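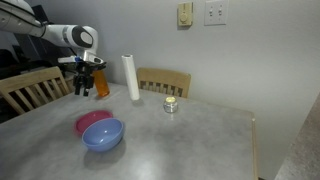

4. Sharing the lunch room table with the arm

This section is for kitchen and care staff at Juhl. You do not need any training in computers to follow it. The arm clears and sorts the table after meals, and the person on shift stays responsible for the room.

4.1 Before you start the arm

1. Push the chairs in to the table.
2. Look at the gripper. The two fingers must be open and must hold nothing.
3. Leave plates and bowls on the table. A bowl may rest partly on a plate, the arm can separate them.
4. Keep at least 40 cm free between you and the arm.
5. Press Start on the wall tablet and wait for 2 beeps.

CAUTION: The arm is not allowed to handle medicine. If a pill bottle stands on the table, take it away by hand and lock it in the cupboard before step 5.

Note: Paper towels and jars with a lid can stay. Full glasses can not.

4.2 What is changed in your shift

Clearing the table was before the job of the late person. From February this person only checks the result and signs the sheet. The time you save, about 40 minutes, belongs to the residents and is not used for other cleaning. Tetsuya Ebihara has agreed this with all teams.

6. If the arm stops, do not pull on it. Press Hold, then call Doğukan Ertürk at extension 1249.
7. Write the stop in the Firnell book, also when it was short.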